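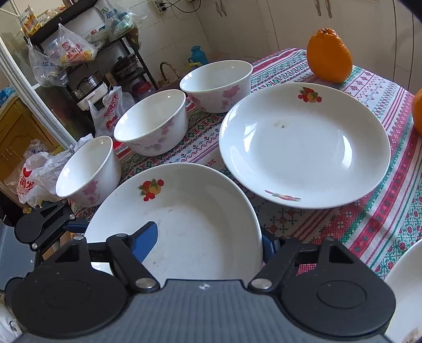

Sandhu Pictures has confirmed that its next feature will be Sava, a family drama set over one winter in a mountain town. The company had declined to comment on the project since May, when a trade newsletter first reported that the script had been sold. Most of the story takes place in the dining room of a small guesthouse, and the producers say they want it to look like a place where people eat every day, with deep white plates that have red cherries and a yellow pear near the rim, the kind many viewers will remember from a grandmother's cupboard. The film will be shot in and near Prerkmont, where the company has already rented a former hotel.

The announcement was made on December 21, 2020, in a short statement sent to reporters. It said the cast is in place but will be introduced after the new year, when all contracts have been signed. The director is making a second feature after several years in television, and also wrote the script.

Sava follows two sisters who come home to sell the guesthouse after their father's death and find that he promised it to someone else. Sandhu Pictures described it as "a quiet film with a lot of talking in it" and said it will run under two hours. There will be no songs, although a score has been ordered and the main theme has been recorded as a demo.

Kidance, the streaming service, has joined as co-producer and will carry the film after its run in theaters. The two companies worked together once before, on a crime series that ended after 10 episodes. Under the new agreement the film will play only in theaters for five weeks before it moves online. A spokesperson for Kidance said the length of that window was the last point to be settled and that both sides were satisfied with it.

"We wanted people to have a fair chance to see it on a big screen," the spokesperson said. "After that it comes to our subscribers at no extra charge."

Filming is planned to last 10 weeks. The crew will start with the indoor scenes and move outside when there is enough snow on the ground. A second unit has already been to Prerkmont to film the road over the pass, and the producers expect to use part of that footage in the opening titles.

The town has agreed to close one street for the outdoor work. Residents will be told the dates by mail, and businesses on the street will be paid for the days they cannot open. An open call for extras drew 1,000 applications, and 215 people have been chosen, most of them for a wedding scene and a church service. The remaining applicants will be kept on a list in case more are needed. Extras must bring their own winter coats - dark colors, no logos - and will be fitted for the rest of their clothes on site.

Sandhu Pictures did not give a budget. It said the film costs less than its last release, a historical drama that needed large sets and had to be delayed twice. Sava has a smaller crew, and the guesthouse rooms are being built inside the rented hotel so that the kitchen, the stairs and the dining room connect and can be filmed in one take.

A release date has not been set. The company said it hopes to show the film at festivals first and will talk to distributors outside the country once a rough cut is ready. Sales for foreign markets will be handled by Kidance, apart from two territories that were sold before it joined the project.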